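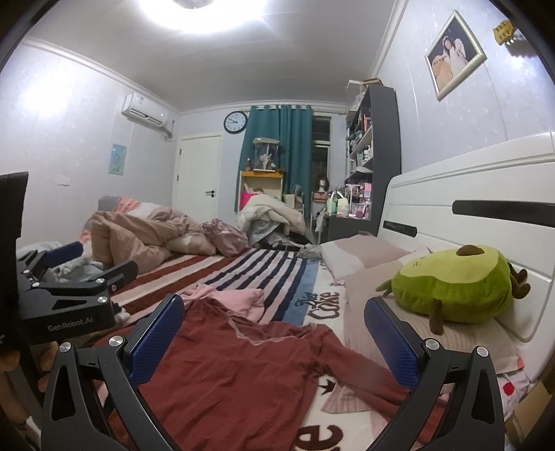 I have been wanting to write up the Workari open day ever since I got home, and then the washing machine broke and half of October went with it, so forgive the delay. Workari is the folding and home-sorting school that Charito Samonte runs out at Nillham, and once a year she throws open the doors so that anyone can come and see how the courses work. I went mostly for the bedrooms, because bedrooms are where I fall apart at home. The first one I walked into was my favourite of the whole visit: pale walls, a shiny white headboard, and a bed dressed in a striped sheet with the word "Cake" on it in big lettering, waiting to be dealt with. A dark red garment lay rumpled across it, a pink cloth was scrunched up beyond that, and a green avocado plush was sitting up against the pillows as if it were in charge of the lesson. I felt at home immediately!

I should say how you get there, as I nearly didn't. The bus from the station drops you at the bottom of the hill, and the sign for Workari is on the wrong side of the road if you are walking up. I went straight past it and ended up at a tyre place, where a very kind man pointed me back down. Doors opened at ten in the morning and I arrived at twenty to eleven, pink in the face, and was handed a cup of tea before I had even got my coat off. Entry is free but they like you to book.

The building used to be a guest house, which explains why there are so many bedrooms. Charito kept them as they were and uses each one as a classroom, so you learn to tidy in a room with a door that sticks and a window you have to squeeze round the bed to reach. I liked that very much. I once did a course in a village hall where we all folded at trestle tables, and I came home and could not do a single thing I'd learned, my bed being squashy and the hall table being flat and hard.

Tõnu Org took the morning session, and he is a very calm sort of person. He started with clothes on the bed and talked for a good quarter of an hour before touching anything. His rule is that the bed comes last. Clothes first, then soft things, then the pillows, then the sheet - and you don't smooth the sheet until everything else is off it. I have been doing this backwards my entire adult life. I make the bed first so that I have somewhere nice to put the clothes, and then the clothes mess up the bed, and then I have a biscuit.

For a long-sleeved top he does this: lay it face down, bring one side in to the middle with the sleeve folded back along itself, do the same on the other side, then fold up from the hem in thirds. Press the air out with your forearm, not your hand. (The forearm thing is wonderful. Try it.) If it won't stand up on its own edge you have folded it too loosely and you should open it out and go again. Mine fell over four times. The woman next to me, who had come over from Murnano with her sister, got hers standing on the first go and was very gracious about it.

Then there was a long discussion about comforters. Somebody asked what you do with a big puffy one in a small room with no cupboard, and it went on until Tõnu had to call a halt. His own answer is to fold it lengthways in three, roll it from the foot end and stand the roll in the corner. Sekar Osman, who teaches the storage half of the course, thinks rolling is bad for the filling and would much prefer you laid it flat over the bed under the top cover and forgot about it. They have clearly had this argument before. I tried both when I got home and I'm with Sekar, though my cat is with Tõnu.

We also did blankets, where the advice was to keep the thick ones at the bottom of the pile with the folded edge facing out, so that you can pull one without the lot coming down. And soft toys! I had not expected soft toys to get their own section but there was one, and quite right too. They get a place on the bed or they get a basket, and they don't get both. I have a rabbit and two bears who live in both.

Lunch was soup and bread in the old breakfast room. Two kinds of soup, a pumpkin and a chicken one with ginger, and the chicken had gone by the time I got to the front. There was a little shop table too, with drawer dividers from Manalastas and some cotton storage bags. I bought a pack of 12 bags and have already used most of them, chiefly for things that should have gone to the charity shop. If you want the dividers, take your drawer measurements with you. I guessed mine and they are too wide.

The afternoon was more of a wander. Jerome Manalo was showing people how to pack a suitcase in the back bedroom and Renato Aquino had the ironing, which drew the biggest crowd by miles. I couldn't get near enough to see his collars properly, only hear the steam, so I can't report on the collars. Jerome I did watch. He puts shoes in first along the hinge side, then the heavy folded things, then socks and so on in the gaps, and he leaves the top layer for whatever you'll want on the first night. Nothing very startling, but he let us all have a go with the same case and the same clothes and it was lovely to see how differently people went about it. One man packed the pyjamas inside the shoes.

I asked Charito how many people do the full course and she said 77 had finished it so far this year, with another group starting after Christmas. It runs over six mornings, and you bring your own laundry to the last two, which I found a slightly alarming idea. She was quite firm about it. "We can all fold a clean shirt that belongs to somebody else," she said. "I want to see your Thursday pile." I said she really, really didn't.

A couple of grumbles, for balance. The upstairs rooms get very full, and if you are short like me you spend a fair bit of the demonstrations looking at the backs of jumpers. A second showing after lunch would help. The timetable by the door had the suitcase session down for two o'clock and it started at half past one, so I missed the beginning, as did several others. And there is nowhere to leave a wet umbrella.

Would I go again? Yes, like a shot, and I'd get there for ten this time and go and stand by the ironing board straight away. I have put my name down for the January course as well. In the meantime I've been doing Tõnu's order every morning, clothes and then soft things and then pillows and then sheet, and apart from one very bad morning when I overslept it has held up nicely. The rabbit has moved to the basket. The bears are still under discussion.

If you're thinking of going, ring Workari to get on the list for next year, wear something you can bend in, and get to the soup early.

Recent posts
My airing cupboard, before and after (mostly before)
An afternoon at the Murnano button fair
50 things I took out of one kitchen drawer
Second-hand curtains: what to look for
Nillham on foot, with a stop for cake
Mending a duvet cover with the wrong colour thread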